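Can a robot clear a table yet?

Started by wainwright_st

bloxham_b wrote:
My sister-in-law wants to put $3,000 down on a home robot from some outfit called Narnora. Dishes, laundry, the lot. Has anyone here seen one of these things put away a fork?

jmagbanua wrote:
I've seen one fold a towel. I went to make coffee, drank it, and came back for the second fold.

MilanH wrote:
Unfair. On our floor in Sturnden the arms pack cartons all shift and call in sick less than I do. Chores are coming.

jmagbanua wrote:
Your cartons are all the same carton, Milan. My kitchen has 40 things in it that don't match, and one of them is a cat.

MilanH wrote:
So train it on things that don't match. People do this in simulation all day long.

haworth_c wrote:
I do, for my sins. Ours is a tray-clearing task, and the tray gets whatever the generator feels like.

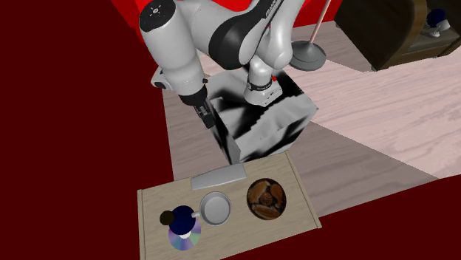 Best week so far we hit 50 percent, and that's with no water, no grease and nobody's kid leaning on the counter. A pan is easy if the handle is where you want it. Anything flat is misery. I'd keep the $3,000.

MilanH wrote:
50 percent beats my teenager.

bloxham_b wrote:
She's read all this and says she's ordering it anyway. It comes in May.

ybramwell wrote:
Ask her if it does gutters.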